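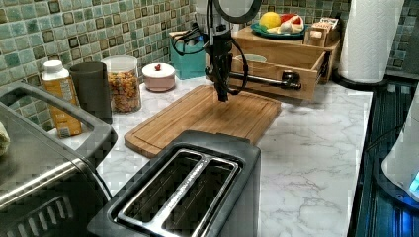
How often should I oil a bamboo chopping board?

Posted by Heriberto Sotelo

I bought a bamboo board in April and I've been told three different things by three different people. My sister says oil it every week, the bloke in the shop said twice a year, and my mum has never oiled anything in her life and her boards are fine. Mine's gone a bit pale and rough in the middle – does that mean it's thirsty? Also, can I use olive oil? I've got loads of it.

Julián Alcaraz

Pale and rough is dry, yes. Don't use olive oil, it goes rancid and you'll smell it on your bread (I did this, it was grim). Get food-grade mineral oil from a chemist. Wash the board, stand it on its edge overnight, then rub the oil in with an old cloth and leave it for a few hours before wiping off what's left. Mine gets done every 2 months or so, a bit more in winter when the heating's on. If it's really rough, give it a light sand first with fine paper, going along the grain, and wipe the dust away before you oil. Don't forget the groove round the edge if yours has one!

Echevarría

Never put it in the dishwasher!!! Lost a lovely one that way, split right down a join.

Kulent

I use the Vikano board wax, 50 g tin, lasts me ages. It's a bit pricey but it smells nice and you don't get greasy hands for the rest of the day. I put it on over the oil once that's soaked in.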